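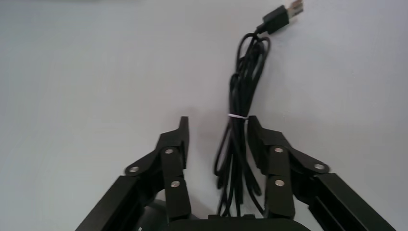

A black USB cable, bundled with a white twist tie, between the fingers of a gripper at the Skincombe open day.

Navorton opens Skincombe training floor to visitors

SKINCOMBE, June. Navorton opened its robot training floor to the public this month for the first time since moving into the Skincombe site. The open day drew 156 visitors, most of them from packaging, repair and small electronics businesses in the area. The floor ran its normal work program from 9 a.m. until mid-afternoon, and visitors were taken through in groups.

The work on show was part of Prundance, Navorton's program for teaching robot arms to handle small, loose goods. Cables are a large part of it. A boxed product has the same shape every time it comes down a line. A cable in a twist tie does not, and the loops shift as soon as something touches them. Arms in the program are guided by an operator through a task many times over, and the recordings are used to train the software that will later run the arm alone.

Visitors could watch guided runs and runs under software control. In the guided runs, an operator brought the gripper to the cable, closed it near the tie, lifted, and set the bundle down in a different spot. The software runs used the same task. Navorton gave the result for the day as 70 percent of software runs completed without help. The company said the figure is lower than it reports from closed sessions, where cables are laid out with more care, and that it would publish both numbers with its next program update.

Groups spent about 4 minutes at each station, with time at the end for questions. Most questions were about cost, changeover time between products, and what happens when a bundle is dropped. Under the present setup a dropped item stays where it lands until an operator clears it. Automatic recovery is planned for a later stage of Prundance.

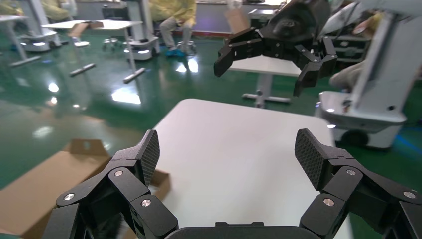
Tamuno, which packs accessories for phone and computer sellers and sent a group to the open day, said afterward that it had come mainly to see how the arms dealt with goods that are never the same shape twice. The firm said the runs were slower than its own packing line and that it would not change its process on the strength of one visit, but that it was "interested enough to send samples." It asked Navorton to test flat cables and short adapters next, as these are the items its packers find most awkward.

Navorton has agreed to accept samples from Tamuno and from other firms that attended. Items should be under 3 pounds, free of sharp edges, and sent in the same ties or sleeves used in regular shipping. Each firm will get a short written report listing the number of runs, the number completed, and the most common cause of failure. There is no charge for the first set of samples.

A second open day is planned for the fall. Places will be limited, and firms that could not be given a place this time will be offered one first. Schools and colleges may ask for a separate visit through the Skincombe front office.

About Navorton
Navorton develops training methods and software for robot arms used in packing and light assembly. Its training floor is located in Skincombe.

Press contact: Navorton Press Office, Skincombe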